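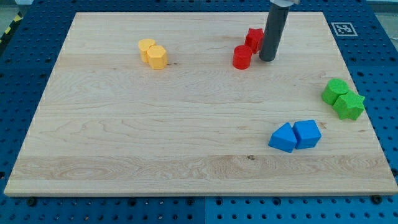 *2 min read · Section 4 of 6*

**Figure 3.** Colored blocks in same-color pairs on a light wooden board.

## 4. Tempo stability in club edits

The Donurell corpus holds 1286 tracks, of which 35 were released both as an album version and as a club edit. We estimated beat positions with Stitance and corrected them by hand where the tracker locked to half tempo. Drift was computed per eight-bar phrase, and intros without percussion were excluded.

In 17 of the pairs the edit showed lower drift than the album version. The remaining pairs showed no difference above the resolution of the tracker — a limit set by the hop size, as Manríquez notes for older dance material. Annotations were checked by Analyn Villanueva in October. Vocal passages are treated separately in Section 5.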